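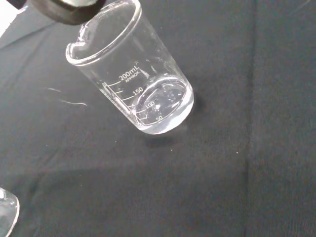
Do I need a robotics background to take part in the glassware handling review?

People from any kind of lab or workshop can apply, and most of the work is reading draft rules, trying them at a bench and writing down where they fail. A robotics background helps with one section only, the one on grip force.

Home Projects Open calls Guides People Contact

Call for participants: good practice for robot handling of laboratory glass

Skelano is putting together a working guide for labs that let robot arms and robotic hands pick up, carry and pour from ordinary glassware. The draft is called the Kimon guide. It has 26 rules at the moment, and we expect to lose a few and rewrite many. We are looking for six people to test it with us, starting in May.

What the draft covers

Setup before a run: bench covering, how the covering is fastened, where cables may lie, where the emergency stop goes and who has to be able to reach it.

Glass: which vessels may be used, how they are checked for chips and cracks, and when a vessel is taken out of use. The present wording says any chip on the rim or spout ends its use with a robot. Some labs have told us this is too strict for practice work with water.

Liquids: water only until an operator has been signed off. Fill level is read by a person, from the side, at eye height. Printed graduations on a beaker are approximate and must not be used for measured doses. The draft sets a limit of 100 mL for first trials.
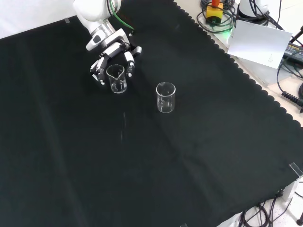
Grip and motion: how fast the hand may close, how high a vessel may be lifted over the bench, and what the operator does if the glass starts to slip. Rule 14 says to let it go and stay back. Reviewers have disagreed about this one more than any other, and we want it tried with several kinds of hand before it is fixed.

Cleanup and records: broken glass, wet cloth, and a short log for each session. The log form is two pages. We would like it to be one.

What you would do

You would attend four bench sessions at our Sárközi Street lab, each lasting three hours and starting at 9 a.m. You would work in pairs, with one person operating and the other reading the rules aloud and taking notes. Between sessions you would comment on the new draft in writing. Expect two or three hours of reading each time.

Bench sessions are led by Zoltán Katona. Mojtaba Pakzad edits the text and will answer written comments. Safety training is given before the first session and is required, including for people who already run robots elsewhere.

Who can apply

You must be 18 or older and have handled lab glassware in a job or a course. You need to be able to stand at a bench for most of a session, or tell us what setup you need in place of that. Employees of Broner may apply but cannot review the section on grippers.

Payment

Participants are paid $74 per bench session and the same amount for each round of written comments. Travel within the city is covered. Eye protection, gloves and lab coats are provided.

How to apply

Send one page to Bence Szilágyi at the project office. Say what glassware you have worked with, what has gone wrong with it, and which section you would most like to test. No résumé is needed. Applications close at 5 p.m. on the last working day before May.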